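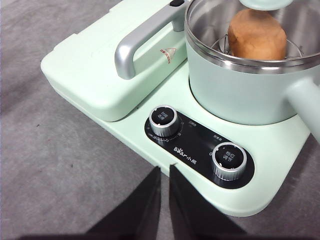 Who can apply to have a court fine paid in instalments at Ollville?
Any adult fined by the Ollville magistrates can apply, provided they do so before the payment date printed on the notice of fine.

Home News Courts Fines and fees Find a hearing Contact

PRESS RELEASE

Evening fines desk to open at Ollville Magistrates' Court in January

Ollville Magistrates' Court will open an evening desk for people who have been fined and need more time to pay. The desk will be on the ground floor, next to the Aitken Street entrance, and will stay open until 7 pm.

At present, anyone who wants to change the terms of a fine has to come in during office hours or send a form by post. Court staff say many of those who fall behind are in work and cannot easily get away during the day. Some 300 people missed a first payment at Ollville last year, and a large share of them had never been in touch with the court.

Staff at the desk will be able to set up instalments over a period of up to 36 weeks, take payments by card and book a means hearing where one is needed. They will not be able to reduce a fine, cancel a conviction or give legal advice. Anyone who wants to appeal against a conviction or sentence should speak to a solicitor or to the duty adviser, who is in the building on court mornings.

Archana Vashisht, who manages the court office, said: "A fine that is left alone gets harder to deal with. It can end in a warrant, and then the person is standing in front of the bench again over a matter that was settled months before. We would much prefer to see them at the desk with a payslip and agree an amount they can manage."

People with an outstanding warrant for non-payment may also use the service. They should tell the desk when they arrive so that a hearing can be arranged. Attending the desk does not withdraw a warrant — only the court can do that.

Visitors should bring the notice of fine, proof of address and details of their income and regular bills. Those who have lost the notice can give their name and date of birth instead. Interpreters can be booked by telephone with four working days' notice.

Defence solicitor Ramesh Rathore welcomed the change. "Clients ring me about this after work, and until now I have had to tell them to take a morning off," he said.

The opening hours will be reviewed in the summer. Fines issued by other courts cannot be handled at Ollville and should be taken up with the office named on the notice.

Press enquiries: Vivek Uniyal, Ollville Magistrates' Court office.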